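4.2 What counts as a pile

The literature on domestic laundry has been generous with the word "sorting". Household surveys ask whether clothes are sorted before washing, most people say yes, and the answer is then treated as a fact about behaviour. We doubted this from the start, and the Brernthorpe diaries did little to change our minds. Of the 60 households that kept a diary for us, 44 wrote that they sorted "always" or "nearly always". When we read the daily entries of those same 44, what they called sorting covered a wide range of acts: parting whites from darks, pulling out one woollen jumper, taking the coins out of a pocket, and in one case moving the whole load from a bedroom chair to the kitchen floor.

A question about sorting therefore measures very little unless the state of the clothes is known as well. Torres, the first of the two coding schemes we tried, deals with this by giving each load a single grade for mixture. A load is "plain" if its garments share a colour group, "part mixed" if one garment departs from the rest, and "mixed" otherwise. The scheme is quick and two coders can usually be made to agree on it. We are less sure that they are agreeing about anything useful. Agreement is easy to get when the top grade takes in nearly every basket in an ordinary home.

The second scheme, Okinstead, looks at the outside of the heap and asks what a person reaching for it would meet first. It records the uppermost garment, whether anything hangs over the rim, and whether colours are layered or tangled. This seemed to us a better match for what people do. Diary keepers rarely wrote about a load as a whole. They wrote about the thing on top, or the thing hanging out.

There are problems with it all the same. A large pale garment spread over a heap will hide a good deal, and a coder who sees only the surface will tend to call the load lighter than it is. Carolina Serrano, who coded the first batch, noted in April that she had begun to distrust any heap with a sheet or a big shirt over it, and had started marking such cases down before looking properly. We think she was right to be suspicious and wrong to mark them down, and we recoded that batch. It altered fewer entries than we had feared, though we would not rest much on that, as the recoding was done by people who knew why it was being done.

The whole set comes to 708 entries. Most are written notes only. For the heaps that were also photographed, coders worked first from one view and then from the rest, so that we could see how far a grade depended on where the viewer happened to stand. Figure 4 gives one such heap, which falls under "mixed" in Torres without argument. Under Okinstead it is a harder case – the white garment takes up much of the surface, and the yellow and the red have to be weighed against it. 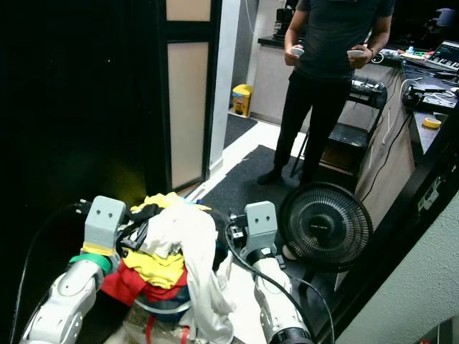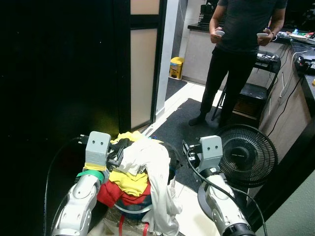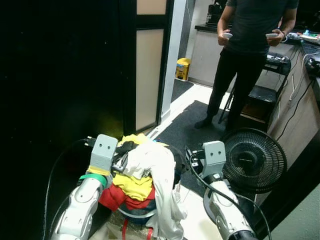
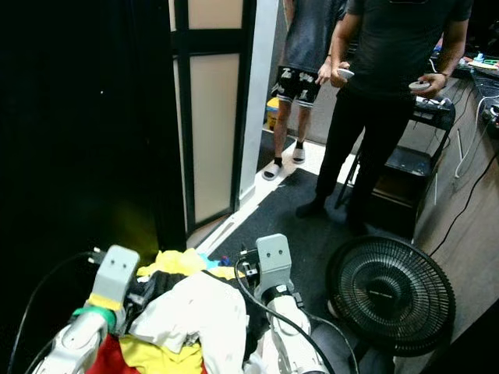
Figure 4. One unsorted heap in four views. White, yellow and red fabric can be seen in each.

The usual defence of surface coding is that errors of this kind cancel out over a large enough set. We see no reason to believe it. Pale garments are not scattered evenly through the washing of a household. Bedding and towels come in bursts, often at the end of a week, and they are large. If big pale items hide darker ones, the fault will always push in the same direction, and a bigger set will only make us more certain of a wrong figure.

Nor does it help to ask people afterwards what was underneath. We tried this with a small group in Jenemano and the replies were confident and poor. People named the garments they had worn most recently, or the ones they were worried about, such as a new red top that might run. Plain dark items were forgotten again and again. One man left out his own work trousers, which he had put in himself that morning.

What can be said, then, is modest. The Okinstead record is a fair account of how a heap presents itself, and it may be useful to anyone who wants to know which garment is likely to be lifted first. It should not be read as an account of what the basket contains. Several earlier papers pass from one to the other in the space of a sentence, and we have done it ourselves in talks. In the sections that follow, "mixed" refers to the surface only, and where we wish to speak of contents we rely on loads that were emptied and listed by hand.

There remains the matter of the rim. Okinstead treats a garment as "over" if any part of it hangs outside the basket, which puts a loose sock and a trailing bath sheet in the same group. We kept the rule so that our results could be set beside older ones, but added a note of whether the hanging part was longer than a hand. Coders disliked the extra step and some of the early notes are missing.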